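Womis Toy Library – Minutes of the Spring Planning Meeting
Friday, April 21, 2023

In the chair: Marjan Ahmadpour
Minutes: Ovidiu Nedelcu

1. Last meeting
Minutes approved with one fix: the shelf loan from Barex runs through June, not May.

2. Loans
Marjan opened with wonderful news – we passed 2,091 loans over the winter! Balls and soft toys go out fastest, and puzzles are finally catching up. Everyone agreed the Saturday opening should stay.

3. Sorting the mixed toys
Long and very cheerful discussion. The big gray bin has become the place where everything lands: sports balls, spiky balls, plush toys, little blocks, and the towels and cloths on top of them. Ovidiu loves the bin and wants to keep it as the first stop for returns (kids adore digging through it). Marjan would like the fabric taken out before anything else so the small pieces stop hiding underneath.
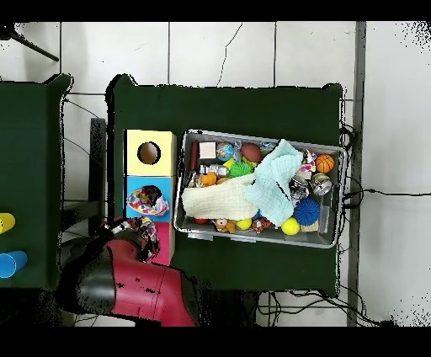 Agreed to try it Marjan's way until June. Fabric comes out first and goes in the wash pile, then balls, then plush, then whatever is left. Patterned cloths and fabric bags get their own shelf by the window. The yellow, blue and pink cube boxes were a big hit with everyone and we'd love more of them – Ovidiu will ask Shahbazi if they have any to spare.

There was also a lively side debate over whether the globe ball belongs with sports or with geography. Left open.

4. Budget
$400 left for the season. $300 approved for new plush toys and a second bin. The rest stays put for now.

5. Summer fair
Silico has offered us a corner table, hooray! Marjan will bring the ball collection and Ovidiu will draw the sign. Flyers: 1,000, same printer as last year.

6. Other business
The hallway light is flickering again. Ovidiu to report it.

Meeting closed at 8:40 p.m.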